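3.2 Household steaming and reheating habits

Households in the Drarnov sample were asked to keep a cooking diary for 4 weeks in November. Diaries were returned by 123 households, and the entries were coded by Güven Yaman using the scheme set out in section 2. An entry was counted as steaming when food was cooked or reheated over water with a lid on for any part of the time. Rice cooked in an electric cooker was left out unless a tray was used above it.

Steaming was most often recorded at the evening meal. Vegetables made up the largest group of entries, followed by fish and then filled or plain buns. Buns were nearly always bought frozen and were eaten as a side dish or as a snack after school. Several diary keepers wrote that they had stopped using the microwave for bread and buns after finding the dough went tough at the edges. This agrees with Boström's earlier work in Pesater, where texture was given as the main reason for keeping a steamer on the stove.

Fuel use was harder to judge. Most diaries gave a start and finish time but left out the burner setting, and some households cooked other dishes on the same burner without moving the pot. We have therefore reported time on the heat and made no estimate of energy. The usual entry for reheating was short, while entries for whole fish ran much longer and varied with the size of the fish. Water level was rarely noted, although one household in Pesater recorded 400 millilitres each time.

Equipment was grouped by material and by whether the tray was fixed or loose. Metal steamers with a perforated insert (Figure 4) were coded separately from bamboo baskets.
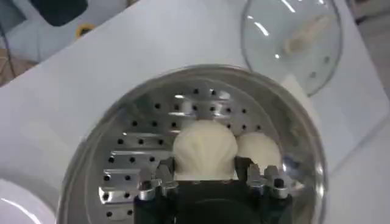

Figure 4. Steamed buns on a perforated metal tray.

Owners of bamboo baskets steamed less often but for longer at a time, and they were more likely to line the base with paper or cabbage leaves. Lining was seldom mentioned by owners of metal steamers, who wrote more about food sticking and about cleaning the holes. Some 60 entries could not be placed in either group and were set aside. They are listed by household in Appendix B.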